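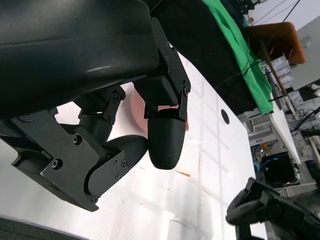 Slide 2. Two fingers, narrow gap

Leave this up while people sit down. Then start with the question I get most: "So is it any good?" My answer is that I don't know yet, and neither do the people selling it. Pause. Somebody from Voltasik may be in the room. Be polite.

Point out the fingertips, rounded and black, nearly touching. Something soft-looking and peach colored sits behind them. A person on the packing bench at Bristham handles a thing like that without looking down. Ask the room how many of their own jobs include a step like that, one that never made it into the job description.

Slide 3. What we were promised

Voltasik's pitch to Bristham in April: the arms take the dull work, the people move up to "exception handling." Read that phrase out slowly. I asked for a definition and got a brochure.

The number on the brochure was 2,000 items a shift. The bench crew's best shift on record is 3,812. Give them a second to read both numbers. If someone says the arms will get faster, agree. They might. I'd like to see it before we redraw the rota.

Slide 4. What changes on the floor

Samah Chraibi ran the bench for years. Her new title is cell supervisor. She spends her day clearing stops and filling in the stop log, which had 182 entries when I last read it. Same pay grade. She used to talk to the person next to her and now there isn't one.

Lesego Mabuza disagrees with me here, and I should say so. His wrists hurt less. He would not go back. Don't rush past this, it's the best argument for the other side.

Slide 5. What I'd ask for

Put the bench crew in the room before the contract is signed. Get "exception handling" written down as tasks, with hours and a pay rate. Keep one manual bench running so the skill stays in the building.

If there's time, tell the Bondarchuk story (short version). Then questions. Microphone is on the left side.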